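Workshop tips from the Prelham robotics club, part whatever we're up to now

I promised the newer members I'd write down the stuff we keep repeating across the bench, so this is me doing it in one sitting with a cold cup of tea. We're deep in the cloth folding project for the Werkulgate student competition in March, and most of what follows comes from that. Some of it will help you at home with your own laundry too, which my mother thinks is hilarious.

Start with the cloth. Pick something thin with a small print on it. We tried a plain white dish towel first and it was miserable to review afterward, because on a white board you can't tell a fold from a shadow. A faint pattern gives your eyes (and the model's) something to hold on to. Wash it a couple of times before you use it. New fabric has that stiff finish and behaves like cardboard, and then you've spent a whole evening teaching your robot to fold cardboard.

Crumple it fresh every single time! I know it feels silly. You pick it up, scrunch it, drop it, done. If you get lazy and just nudge it around, all your starts look the same. Our target is 100 clean runs per person, and the first 54 of mine had to be thrown out for exactly this reason. I was so proud of them, too.

Now grip. With the hand-held grippers, take the cloth at opposite edges, one in each hand, and only then start opening it out. If both jaws go for the same side you'll be chasing it across the board. Keep your wrists loose, let the cables run down past your wrists, and don't wind them around your arm no matter how much they bug you.

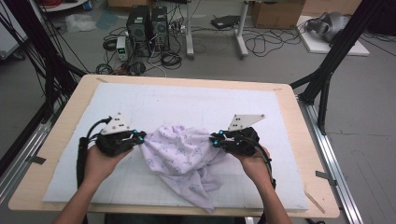

Sohail Virk wrote back after I sent the draft around and said I had the grip part half right. He gets better runs if he pinches a little in from the edge, maybe a finger's width, because a thin hem slides out of the jaws the second you pull. He also wanted it on record that slow is fine and that some of us (me) rush the second fold.

Fair enough, Sohail. I tried it his way last night and I dropped the cloth a lot less, so do that.

On to the board. Foam board on top of the table is the best cheap thing we've done. The jaws can press down into it a bit without that horrible scraping noise, and you can draw right on it in pencil. Keep your lines light. Tape the edges down with small pieces and check them when you sit down, because tape that's lifted at one corner will let go in the middle of your best run. Ours also picks up smudges. A white eraser takes off most of them, and please don't use the spray cleaner, it leaves a ripple.

Cables, cables, cables. If you step over one twice, move it. Coil what you aren't using and put it on the floor away from your feet. 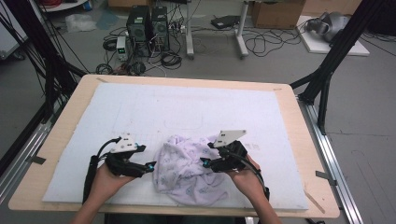

Sessions are better short. I do 16 runs, stand up, shake my hands out, get a drink, and then do another 16 if I still feel like it. Past that my folds get sloppy and I start talking to the gripper. Begoña Robles can go for an hour straight and hers look the same at the end as at the start, but I wouldn't plan around being Begoña.

Write your notes as you go. I use a Brenditura notebook with the run number down the left side and one word next to it: slipped, twisted, good, ugh. One word is plenty. When we sort the runs later, those words save us from watching all 100 again.

Last thing, the sign-up sheet for bench time is on the door and evenings after 6 go fast. Bring your own snacks and eat them in the hallway.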